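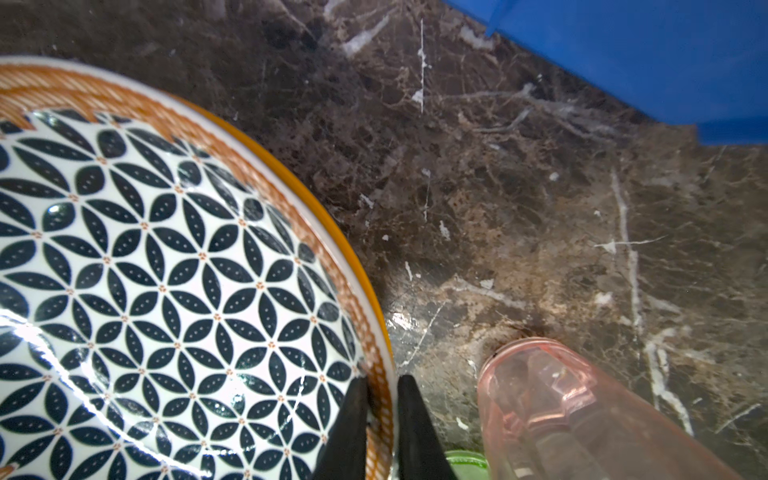
Why does the arm pick well all morning and then start to miss the edge of things after lunch?

Mostly the clocks. The wrist camera and the arm controller each keep their own time, and when the two drift apart, the software combines a picture from one moment with an arm position from another. The arm is then aiming at a place where the object would be if the arm was still where it was a little earlier.

I have spent most of May on this question, so I want to write it down while I still remember the wrong turns.

Our setup at Clelteck is quite ordinary. There is an arm with two fingers and a small camera at the wrist, and a planner which we call Trarkus. The planner receives a grasp point and makes a path to it. Perception runs on a separate computer, because the one that came with the arm is too slow for the network. It is this separation that gave me the trouble. Inside one computer you have one clock and you don't think about it.

For large objects a small timing error is no problem. If you take a box from the top and you are a few millimetres wrong, you still have the box. A bowl by its rim is another matter. One finger has to go inside and the other outside, and the thing between them is thin. If you are a little wrong to the left, the outer finger comes down on top of the rim. I started to use the rim grasp as my test for everything, as it forgives so little.

First I blamed the calibration. Everybody blames the calibration first, I think. I repeated the hand-eye procedure with 50 poses, very carefully, and the result was nearly the same as the old one. This should have told me something, but I did it again the next morning with other poses. Same answer.

Then I blamed the glaze. Shiny ceramic gives strong reflections, and our segmentation has a habit of cutting a hole in the mask where the reflection is. A busy pattern also doesn't help, the network sometimes takes an inner border for the real edge. So I wrote a small filter that fits an ellipse to the outermost contour and ignores the inside completely. It is a good filter and I have kept it. The misses in the afternoon stayed.

It was Rianne Geerts who asked me if the error was always in the same direction. I had only saved the size of the error, which was a bit stupid. When I added the direction to the log, it pointed backwards along the last movement of the wrist every time. Approach from the left, miss to the left. Approach from the right, miss to the right. An error that follows the movement like this has to do with time, and no calibration in the world will repair it.

After that it went fast. I logged the difference between both clocks from start-up and it was growing slowly, in a nearly straight line. After a restart it is close to zero, at 8.30 in the morning it is harmless, and by 16.00 the perception computer was 128 milliseconds behind. With the wrist moving at its usual speed this is easily enough to put a finger on the wrong side of a rim. The time service was installed on both machines, but on one of them it was looking for a server that was removed when we moved the network. It failed without any message in the place where I look for messages.

What I changed, in the order I did it:

Both computers now take their time from the arm controller, and the start script refuses to continue if the difference is more than 6 milliseconds.

The arm position is interpolated to the stamp of the image. Before, we took the newest position in the buffer, a shortcut from the first week that I had forgotten was there. I found it with a comment from myself saying "fix later".

Trarkus makes a short stop before the last part of the approach and takes one more image while the wrist is still. It costs a little time per pick. Cor Van Dijk doesn't like it and wants it out again, and he may be right now that the clocks are good. I would like to keep it for thin rims only.

The log has the error as a vector. Also the clock difference, in every line.

Since then I have let it run on the bowl and a few other pieces, 344 attempts over several long days, and the direction of the error doesn't follow the wrist any more. There are still misses. Some come from the mask, and a few I can't explain yet, where the fingers close a little too high and the bowl turns when it is lifted. I suspect the depth near the edge, where the values jump between the rim and the surface under it.

The people at Prandier wrote to me that they saw something similar with a camera that stamps the image on arrival and not at exposure. I checked ours and it does the same. The delay is constant, so for now I subtract a fixed value in the driver. Next I will measure it properly with a blinking LED, when the one I ordered from Van Beek arrives.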